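Domestic Spaces and How We Talk About Them
Unit 4: The Blank Wall
Notes prepared by Maiara Portela, Fallport Evening Program

Read these before class. They are a bit longer than last time, and I have left my own opinions in so you have something to push against.

1. What the magazines say

Pick up any decorating guide and you will find a chapter on the bare wall. The advice comes in two flavors. The older one says a bare wall is a failure of nerve, and you should hang something on it at once. The newer one says a bare wall is restful, that it lets the room breathe, that pale neutral paint calms the people who live with it.

I have never seen a room breathe. I have also read a good many of these chapters, and I can't find one that says who was calmed, for how long, or compared with what. The claim gets repeated from book to book until it sounds like common knowledge. When you meet it in your reading, write "says who?" in the margin and keep going.

2. The Clarkance apartments

Our main case is the Clarkance building, 14 units, all repainted in the same off-white before they were rented. The owner's brochure called the color Palma and promised "a fresh canvas for your life." Tenants I talked to called it landlord white.

In June I went back with a short list of questions. What I wanted to know was simple: had people left the walls alone because they liked them that way? Mostly they had not. The lease charged $50 for every hole left at move-out. Several tenants had pictures stacked behind a couch, waiting. One had hung a calendar from the top of a door frame with string.

So be careful with the word "minimalist." A photograph of a bare living room can't tell you whether you are looking at a taste or a lease.

3. The trouble with color names

Paint names are sales copy. Palma, under the hallway bulbs, looked yellow to me at 4 in the afternoon and gray by dinner. I held the brochure chip against the wall and would not have sworn they were the same paint. Some of you will want to call this subjective and leave it there. Don't. Light source, neighboring colors and the finish of the paint all have a say, and you can write each of them down.

In your own notes, use plain words: pale gray, off-white, cream. If you can't decide between two, put both.
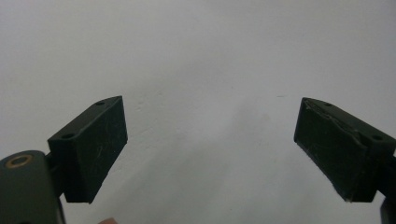
Background is what we call a wall when we have stopped looking at it. The habit is hard to shake, and I catch myself doing it too. A pale gray-white wall with two dark green, nearly black blocks facing each other in front of it will get described by most people as two blocks, and the wall goes missing from the sentence. Yet the wall is why the small things are so easy to pick out, down to the light scratches on the left block and the brass-colored ring near it. Would you notice those scratches against patterned paper? I doubt it, but I would like to see somebody try it before we put it in an essay.

This is also my quarrel with the Lernton reading (page 42), which treats plain walls as empty space. The author spends a whole page on what a plain wall lacks – ornament, memory, warmth – and not a line on what it does to the things in front of it.

4. For next class

Choose one plain wall you pass every day. Look at it twice, once by daylight and once by lamp, and write half a page each time. Plain words only. Leave out "calm," "clean" and "airy" unless you can say what you saw that made you want the word.

Bring the Lernton reading with your margin notes. If you agree with it, good, come ready to defend it. I have been wrong about this chapter before.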